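Über uns: Udico Rugby, Kurse und Camps für Kinder und Erwachsene

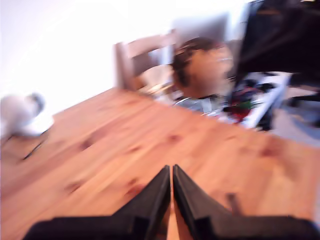
Heller Holztisch, ein Greifer mit zwei schwarzen Fingern und ziemlich viel Bewegungsunschärfe

Hallo und schön, dass du hergefunden hast! Ich bin Folasade Ajayi und leite Udico, eine kleine Rugbyschule am Stadtrand, mit einem eigenen Platz (na ja, gepachtet), zwei Containern zum Umziehen und einem Vereinsbus, der meistens anspringt. Wenn du nur wissen willst, wann Training ist und was es kostet, dann spring ruhig gleich nach unten. Wenn du ein bisschen mehr über uns erfahren magst: Kaffee holen, hinsetzen, los geht's.

Wie das alles anfing

Ich habe selbst erst mit neunzehn angefangen zu spielen, als Außendreiviertel, und zwar nur, weil meiner Mitbewohnerin in der Uni-Mannschaft eine Spielerin fehlte. Im ersten Spiel habe ich den Ball nach vorne geworfen, im zweiten auch, und im dritten durfte ich dann endlich mal laufen! Danach war ich verloren für alle anderen Sportarten. Nach meiner Kreuzbandverletzung habe ich den Trainerschein gemacht und mit 7 Kindern auf einer Wiese hinter der Grundschule angefangen. Die Malstangen waren Bambusstöcke aus dem Baumarkt, die bei Wind so schief standen, dass wir uns bei jeder Erhöhung gestritten haben.

Inzwischen trainieren 51 Kinder und Jugendliche regelmäßig bei uns, dazu kommt eine Erwachsenengruppe, die eigentlich nur als Elternabend mit Ball gedacht war und jetzt ernsthaft Gedrängetechnik üben will. Gerne doch!

Wer bei uns auf dem Platz steht

Ifeoma Ugwu macht die Kleinsten, also alles unter zehn. Bei ihr wird viel gerannt, gefangen und gekichert, und getackelt wird noch gar nicht, da ziehen sich die Kinder Bänder vom Gürtel. Ich schaue da heimlich am liebsten zu.

Für die Jugend ist Lawal Onyeka zuständig. Lawal hat lange in der ersten Reihe gespielt und bringt den Jugendlichen das Tackeln bei, und zwar langsam: erst auf Knien, dann im Gehen, dann im Trab. Manche finden das am Anfang zäh. Wir bleiben trotzdem dabei, und wer den Kopf auf der falschen Seite hat, fängt wieder auf den Knien an.

Antonina Lytvynenko ist unsere Physiotherapeutin und kümmert sich um das Aufwärmen, die Rückkehr nach Verletzungen und um meine Knie (danke!). Wenn sie sagt, dass jemand nicht spielt, dann spielt er nicht, auch wenn es das Turnierfinale ist. Bei einem Verdacht auf Gehirnerschütterung gibt es bei uns sowieso keine Diskussion.

Und dann ist da noch Chiamaka Olaniyan, ohne die hier gar nichts laufen würde, weil sie Anmeldungen, Busfahrten und Trikotgrößen im Griff hat. Schreib ihr bitte freundlich, sie beantwortet das alles neben ihrem Beruf.

Camps und Turniere

In den Ferien bieten wir Camps an, mit Mittagessen und genug Pausen. Und im September richten wir unser eigenes Siebener-Turnier aus, den Anozie-Cup, benannt nach der Straße, an der unsere alte Wiese lag. Beim letzten Mal hatten wir 500 Leute am Spielfeldrand, die Bratwürste waren um halb zwei weg und die Lautsprecheranlage hat nur auf der linken Seite funktioniert. Gewonnen haben übrigens die Gäste von Gident, verdient, wie ich zähneknirschend zugebe. Das Halbfinale gegen uns war trotzdem das schönste Spiel des Tages, und den Versuch kurz vor Schluss lasse ich mir nicht schlechtreden, egal was der Schiedsrichter zum letzten Pass gemeint hat.

Was du mitbringen solltest

Fürs Probetraining reichen Sportsachen, die schmutzig werden dürfen, Stollenschuhe (Fußballschuhe gehen prima) und eine Trinkflasche. Einen Mundschutz brauchst du erst ab der Jugend, den besorgen wir gemeinsam. Bälle und Tackleschilde haben wir. Die meisten Schilde stammen von unserem Ausrüster Nondico und haben schon einiges hinter sich.

Kosten und Zeiten

Das Probetraining ist kostenlos, du darfst auch zweimal kommen. Danach kostet das Halbjahr 100 Euro, für Geschwister die Hälfte. Wenn es finanziell gerade eng ist, sprich mich bitte an, das regeln wir ohne Papierkram. Die Kleinen beginnen um 16 Uhr, die Jugend um 17:30 Uhr, die Erwachsenen um 19 Uhr. Die aktuellen Trainingstage stehen im Terminplan, die wechseln je nach Platzbelegung leider öfter mal.

Noch Fragen? Schreib uns über das Kontaktformular oder komm vorbei. Parken bitte nicht vor der Schranke, da muss der Rasenmäher durch.

Bis bald auf dem Platz!
Folasade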